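Grinemdale Tenants' Association
Notes from the meeting of 20 April 2025, typed up by me, Pramila Awasthi

Hello all! I said I'd do the minutes this time and I've tried to keep them short (you know me, so no promises). We had a good crowd in the lobby, enough that Habibur had to bring chairs down from his own kitchen. Minutes of the last meeting were read and approved with one fix: it was the side gate that got painted, the front gate is still green.

Money first. We have $3,710 in the account, and the plant sale brought in $162 of that, which I think is wonderful for a morning of tomato seedlings. The one bill outstanding is $873 to Vernen for the courtyard lights. Approved, and I'll send the check this week.

Courtyard garden. We went back and forth on this for ages! I wanted the raised beds along the south wall, Habibur wanted them by the bike rack where the hose reaches, and in the end we voted for the bike rack. I lost, I'm over it, I've already picked my spot. There are 30 names on the list for a bed, so we'll be sharing, two households to each. Habibur Fakir is drawing up the plan and will tape it inside the front door. Please don't write on it this time.

Parking. Same argument as before, same result. The Pulis delivery vans keep stopping across the ramp and I'm writing to them again. If you see one, note the time and let me know.

Laundry room. The new hours are 7 in the morning to 10 at night, agreed with only one grumble (mine, I like a late load). Please empty the lint screens, take your things out when the cycle ends, and check the dryer drum for stray socks before you go upstairs. 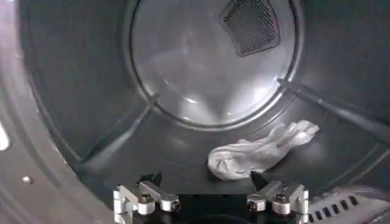

We also talked about whether to keep the sign-up sheet. Most people ignore it on quiet mornings but it does help in the evenings, so it stays, and I'll put a fresh pen on a string.

Any other business. The Prajapati family on the second floor had a baby girl, congratulations! A card is going around, and it's with me right now if you haven't signed. Someone left a blue umbrella at the meeting and I have that too.

Next meeting to be set once the garden plan is up. Habibur is bringing the snacks.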